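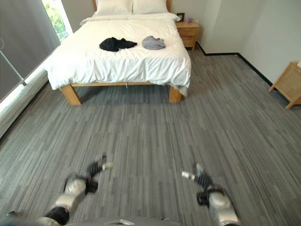 What is in the Ukdale renovation records?
Room-by-room notes on 114 home remodels, kept by the contractor from first visit to final walkthrough. Each record covers one room in one house.

Search this site Go

# Ukdale Remodel Records

Last updated: Sep 12, 1999

## Contents

- `rooms.csv` has one row per room: room type, floor, wall finish, flooring, and whether any walls were moved.
- `costs.csv` splits labor and materials. Amounts are in whole dollars, without sales tax.
- `notes/` holds the site notes as plain text, named by room ID.

Room types are kitchen, bath, bedroom, family room, hall and other. A finished basement is entered as "other" unless the owner gave it a use in writing.

## Where the records come from

Yatziri Zamudio typed the notes from the paper job folders at Risitholm. Zixuan Fang checked the costs against the invoices and fixed the dates. Jobs done under the Berhe name before the merger are included and have a B in front of the ID.

## Known problems

Flooring is blank for 2 baths. The folders mention tile but give no size or supplier.

Room IDs above 100 were renumbered in November. Old printouts use the earlier numbers, so match on street and room type instead.

"Wall moved" includes widened doorways in the Kurness jobs. Elsewhere it means a full wall came out.

Hours were rounded up to the half day on the older jobs. Don't use them to compare crews.

## Use

Free for study and for planning your own project. Owner names have been taken out. Please don't try to put them back.

Send corrections with the room ID and the column name.

234 shares
2 comments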